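Acta de la reunión de julio de la Asociación de Vecinos del Pasaje Kubíček

Se abre la sesión a las 19:30, con algo de retraso porque hubo que bajar sillas del primer piso, y la presidencia da las gracias a todos por venir con este calor y, muy en especial, a quienes trajeron la limonada y el bizcocho de naranja (del que no sobró nada, como era de esperar). Se lee el acta anterior y se aprueba sin cambios, salvo una tilde.

## 1. Cuentas

Quedan en caja 1.598 euros, una vez pagado el seguro de la fiesta de primavera. Está pendiente la factura de Peltetti por el arreglo del toldo, de 232 euros, que la asamblea acuerda abonar este mismo mes. Una vecina pregunta si el toldo lleva garantía; la lleva, por 3 años, y el papel está en la carpeta verde.

## 2. Obras del local social

Es el punto que más tiempo nos ocupó, y con razón, pues llevamos desde el invierno hablando de la sala grande. Se habían recibido dos propuestas, la de Cirevow y la de Drorkevitz, y se leyeron las dos enteras, con paciencia y con bastantes preguntas. La de Cirevow incluye pintura y armarios bajos, y la de Drorkevitz añade el suelo, pero pide cerrar el local más semanas de las que querríamos. Gustan en general los tonos claros, el blanco para los muebles y la madera en los laterales.

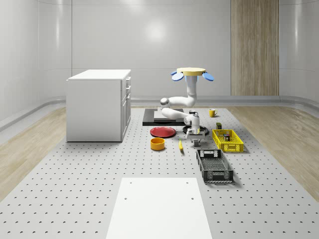
Mueble blanco de cajones y suelo claro de madera a los lados.

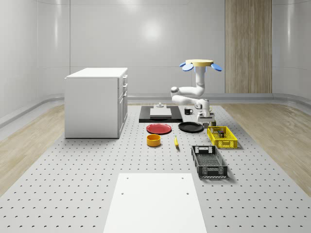

Varios asistentes recuerdan que el grupo de lectura y el taller de costura no tienen otro sitio donde reunirse, y que cerrar en otoño sería una pena después de lo que costó llenarlos. Tras un rato largo de conversación, siempre cordial, se vota a favor de pedir a Cirevow un presupuesto definitivo, con 9 votos de diferencia. Se pedirá también que los cajones tengan cierre suave, petición muy aplaudida por quienes ensayan con el coro.

## 3. Fiesta de fin de verano

Se repite el formato del año pasado: cena compartida en el pasaje, mesas largas y música hasta las once y media, hora en la que se apaga todo sin discusiones. Cada casa llevará un plato y sus propios cubiertos. Se propone colgar las guirnaldas entre el número 3 y el 9, y se recuerda con cariño que el año pasado se quedaron puestas hasta diciembre.

## 4. Ruegos y preguntas

- Se ruega no dejar bicicletas apoyadas en la puerta del patio.
- Se pregunta por el riego de los jazmines en agosto. Habrá una hoja en el tablón para apuntarse por semanas.
- Sigue sin aparecer la cafetera grande. Si alguien la tiene en casa, puede devolverla a cualquier hora.

Se levanta la sesión a las 21:15. La próxima reunión se avisará en el tablón y por los buzones.

La secretaría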